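Wilma Nijs starts her shift at Wisico with a flashlight and a rag. The two-arm sorting cell she looks after has run for over 1,000 hours, and most of its stoppages have come from cables.

"The arms are fine," she says. "It's the wire that wears out." 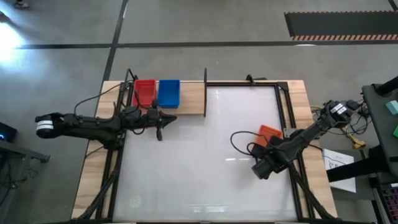 The two-arm cell at Wisico. Cable loops at the wrists get checked every morning.

Nijs moves each wrist through its full turn by hand control and watches the slack. If a loop pulls tight, she resets the tie and logs it. She has replaced 19 ties since October.

Bins come next. An arm taught to clear one rim height will clip a taller one, 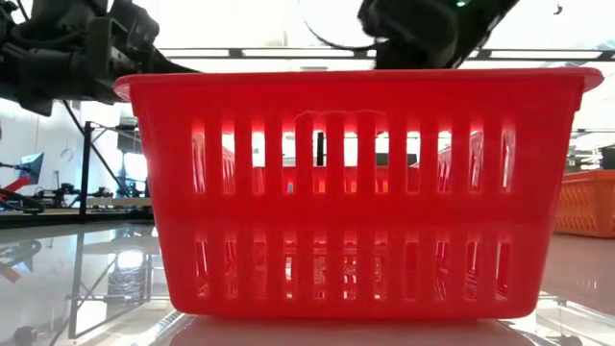

so any change of basket means teaching the approach points again – a job of two hours when it goes well. Dalia Kabbaj, who wrote the cell's program, wants to cut that to one. Nijs would settle for better cable ties. A new batch is on order from Pidow.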